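Accueil | Spas & thermes | Escapades | Hôtels | Bons plans

Bien-être : Lureo ouvre un deuxième bain de vapeur, réservations dès samedi

Partager 263 | 2 commentaires

C'est confirmé ce matin par l'exploitant. Les bains Lureo rouvrent samedi à 10 h, après des semaines de travaux, avec un deuxième hammam et une salle de repos agrandie. Réservation obligatoire, en ligne ou par téléphone, pas de billets à l'entrée le premier week-end.

Côté surface, on passe à 1 070 m² au total, vestiaires compris. Le grand bassin tiède ne bouge pas. Le bain froid, lui, a été déplacé au sous-sol, juste à la sortie du sauna, ce que les habitués réclamaient depuis longtemps. Nouveauté aussi : une petite salle de gommage, deux tables seulement, sur rendez-vous. Il faudra sans doute s'y prendre tôt.

Le chantier a été mené par McIver, déjà passé par les thermes Primano l'an dernier. Même pierre claire, même lumière très basse, on aime ou pas. Les anciennes voûtes ont été gardées et nettoyées. L'acoustique reste à vérifier, c'était le gros point faible de l'ancienne salle, où on entendait tout depuis l'accueil.
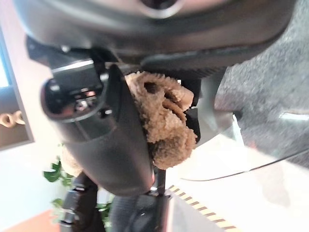 Pour les tarifs, pas de grille complète à l'heure où on publie. L'entrée simple de deux heures resterait au prix d'avant les travaux, le forfait avec massage augmenterait un peu. Carnets achetés avant la fermeture toujours valables, prolongés jusqu'en juillet. Les bons cadeaux aussi, mais il faut appeler pour les faire réactiver (numéro au dos du bon). Maillot obligatoire, serviette fournie, tongs non. Enfants acceptés le matin uniquement, comme avant.

Environ 600 créneaux mis en vente pour le premier week-end, et déjà pas mal de départs sur la liste d'attente, d'après l'accueil. Les séances du soir partent les premières. Reste surtout du dimanche matin. Annulation gratuite jusqu'à la veille, ensuite c'est perdu.

Pour ceux qui viennent de loin : l'hôtel Wurkidham, à côté, propose une formule nuit + bains, petit déjeuner inclus. Pas testé. Le parking de l'hôtel est réservé aux cliens, mieux vaut venir en tram, l'arrêt est juste en face et la rue est encore en partie barée par les engins.

Les horaires d'été ne sont pas fixés. Une nocturne le vendredi serait à l'étude, sans date pour l'instant. On met à jour dès qu'on a la grille des prix.

2 commentaires | Partager | Imprimer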